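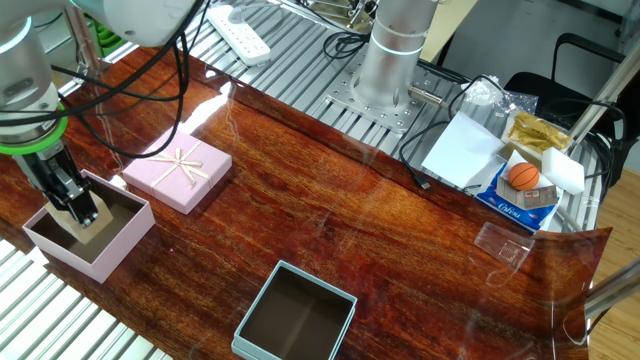
A square of beige cardboard held over an open pink box.

News > Awards and Commissions > Public Art

Meredith Opens Call for Transit Hall Commission

The Meredith Public Art Office has opened a call to artists for a permanent work in the main hall of the Codell Transit Center. Proposals will be accepted through 23 August 2026. The call is open to individual artists and to teams, and applicants do not need earlier experience with public commissions.

The selected work will occupy the east wall of the hall, a surface of 1,198 square feet that faces the ticket counters and can be seen from both street entrances. Proposals may be for mosaic, relief, textile, glass or painted work. Light-based work will be considered if it can be serviced from the hall floor — the upper gallery is closed to lifts and scaffolding once the building is in use. 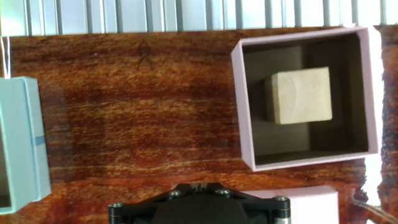
A panel of 11 readers will review the proposals in two rounds. In the first, names and résumés are withheld and only the drawings and written statement are read. Four finalists will then be invited to visit the site and develop a full proposal, and each will receive a fee of $3,000 for that stage. Travel to Codell is paid separately.

The architects of the hall, Serkance, have prepared a drawing set for applicants that shows the wall joints, the sprinkler line and the position of the two existing clocks. The clocks will remain in place. 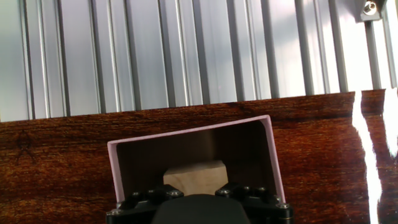
Posted by Gwilym Gronow, Public Art Office

"We ask applicants to study the hall at the hours when people use it," said Saranya Sastry, director of commissions. "The morning light reaches the wall from one side only, and that should be part of the design from the first sketch."

The commission is the second in the Wedach Program, which places new work in public buildings across the region. The first, a woven ceiling piece for the Meredith records building, was dedicated in June. Applicants may submit one proposal each, with no more than 25 pages of supporting material. Drawing sets and entry forms are available from the Public Art Office on request.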